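3.2 Bread on the shared table

Of all the foods our households described, bread drew the longest and happiest answers. We had expected meat or sweets to lead, and we were delighted to be wrong. In Fisden and Clallska alike, people talked about where the loaf sits during a meal, who may reach for it first, and what becomes of the last piece (Figure 2).

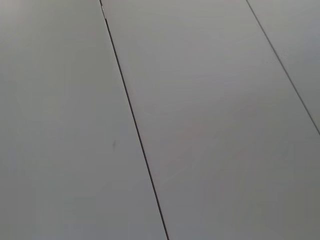
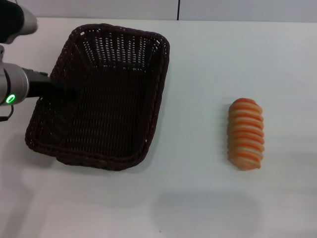 Figure 2. First image: flat gray surface with dark seams. Second image: wicker basket and a striped roll on a white tabletop.

A respondent in Clallska told us that a basket passed by hand is a conversation, and that a basket left in the middle is only storage. She had grown up passing to the left, had married into a family that passed to the right, and still caught herself turning the wrong way at dinner after 20 years. Her answer changed how we read the rest of the interviews! We went back through the transcripts looking for direction of passing, a detail our first coding sheet had left out completely, and found it mentioned again and again, often in the middle of a story on some other subject.

The differences between sites are striking. Households in Fisden mostly keep bread in one place and expect diners to ask for it. In Ait Brahim the person who baked or bought the bread breaks it and hands it out, and children are served before guests. Drastia falls somewhere between the two: bread is handed out at the start of the meal, then left within reach once the soup is gone. We find this last pattern especially exciting, as earlier surveys treated serving and reaching as separate customs and recorded only one per household.

Leftover bread has a vocabulary of its own. We collected 50 terms for the last piece, the heel, and the crumbs, and 7 of them were shared by all four sites. Several carry a mild scolding, aimed at whoever takes the end of the loaf without offering it. Others are tender, and one Ait Brahim word for the heel is also used for the youngest child in a family.

Our full set holds more than 1000 separate remarks on bread, gathered at kitchen tables between April and the end of the harvest. Most came up unprompted. Interviewers asked how a meal begins, and people began with the bread. Section 3.3 takes up the same question for salt, where the rules on passing are stricter and the Fisden households disagree sharply among themselves.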